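Section 4. Setting Up a Product Roadmap

This section covers creating a roadmap in Trullo, adding items to it, and sharing it with people outside your team. You need an Owner or Editor role to follow these steps. Viewers can open a finished roadmap but can't change it.

Before you start, make sure your workspace has at least one product. If it doesn't, go back to Section 2.

4.1 Create the roadmap

1. Open the product from the left menu.
2. Click Plans, then New Roadmap.
3. Type a name. Names can be up to 60 characters long and can be changed later.
4. Choose a layout. Timeline places items by date. Columns sorts them into Now, Next and Later.
5. Click Create.

Note: You can switch between Timeline and Columns at any time. Items without dates don't show on the timeline. They go to the Undated tray at the bottom of the page and stay there until someone gives them a start date.

4.2 Add items

1. Click Add Item, or press N.
2. Enter a title and a one-line summary. The summary is what most readers will see, so write it for someone who wasn't in the planning meeting.
3. Pick an owner. Each item has one owner, but you can add any number of contributors.
4. Set the status to Idea, Planned, In Progress or Released.
5. Link the item to a goal. If the goal isn't in the list, click New Goal and fill in the short form.
6. Click Save.

To attach pictures to an item, open it and drag the files onto the Attachments panel. They appear side by side in the item view, in the order you added them.

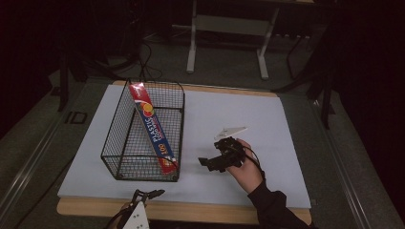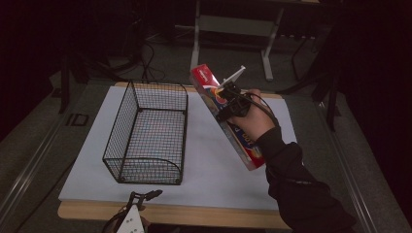 4.3 Score and rank items

Scoring is optional. When it's turned on, each item gets a number based on value, effort and confidence, and the roadmap can be sorted by that number.

1. Go to Settings, then Scoring, and turn on Use Scores.
2. Set the weight for each factor. The three weights must add up to 100 percent or the Save button stays gray.
3. Return to the roadmap and open an item.
4. Move the sliders for value, effort and confidence.
5. Repeat for the other items, then click Sort by Score.

Caution: Sort by Score replaces any order you set by hand. There is a single undo, and it goes away when you leave the page. If the manual order matters, duplicate the roadmap first.

Scores are saved per person. The number shown on the card is the average of everyone who has scored the item — click it to see who gave what. A wide spread usually means the summary is being read in different ways, and it's worth talking through before anyone changes a slider.

4.4 Import from a spreadsheet

1. Save your spreadsheet as a CSV file. The first row must contain column names.
2. Click Import on the roadmap page and choose the file.
3. Match each column to a field. Only Title is required.
4. Check the preview, which shows the first 15 rows.
5. Click Import All.

A single file can hold up to 600 items. Split longer lists into separate files and import them one after another. Rows with no title are skipped and listed in a report that you can download.

4.5 Share the roadmap

1. Click Share in the top right corner.
2. Choose Team, Company or Link.
3. If you chose Link, set an end date and decide whether to hide owners and scores.
4. Copy the link and send it.

Caution: A link works for anyone who has it. Attachments and comments are visible by default — clear both boxes if the roadmap is going to customers.

To stop sharing, open the same window and click Turn Off Link. The old link can't be brought back. Turning sharing on again makes a new one.

Comments left through a shared link go to the item owner, with a copy in the product inbox. See Section 5 for how to sort the inbox and turn comments into items.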